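Kandow Listening Room: Frequently Asked Questions
Last updated 12 December 2022

How many people does the room hold?
Seated shows hold 76. For standing shows we take out the front rows and let in a few more.

What time does the music start?
Doors open at 7 and the first act is on at 8. Most nights have two acts with a short break between them. If there is a third, it will be on the listing.

Can I bring my own food?
Snacks are fine. Please no hot meals.

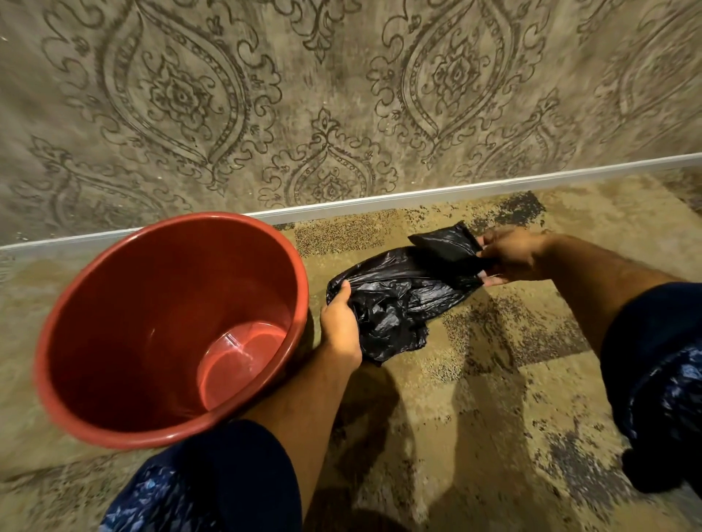

Do you sell tickets at the door?
Yes, if any are left. Online sales through Madel Tickets close at 5 on the day of the show. We take cash and cards.

Can I get a refund?
If we cancel, you get your money back automatically. If you can't make it, email us at least 2 days ahead and we will move your ticket to another show.

Is there parking?
The Mahawong Street lot is free after 6. Don't park behind the bakery, they tow.

How does my band get a slot?
Send us two songs and a link to something live. Bookings for June and later are open now. We had 247 requests last year and filled 31 nights, so a reply can take a while. Please don't send the same email twice.

Do you have a backline?
There is a house drum kit without cymbals, a bass amp and a Kisari keyboard. Guitar players bring their own amps.

What do we have to do after our set?
Clear the stage within 15 minutes and take your empties and set lists with you. 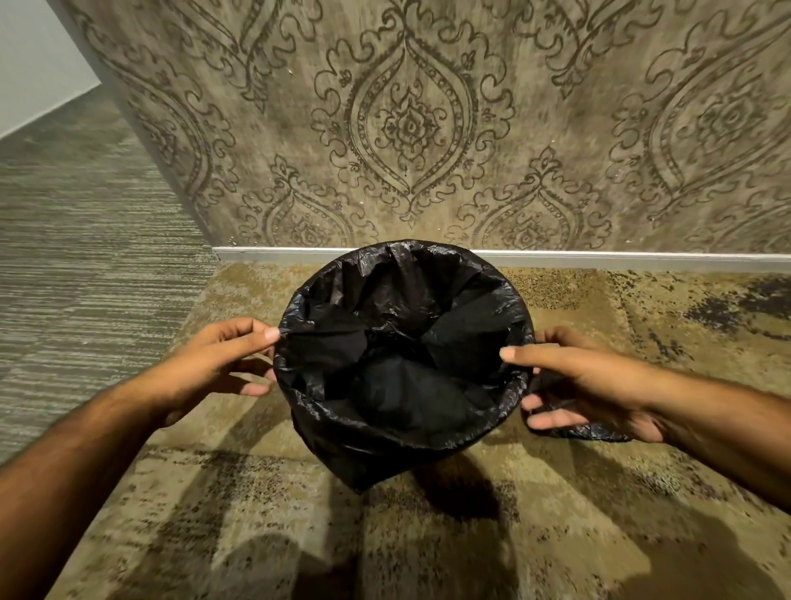
Both hands on the rim of a black trash bag.

Can we record our show?
Yes. Ask at sound check for a feed from the board and bring your own recorder.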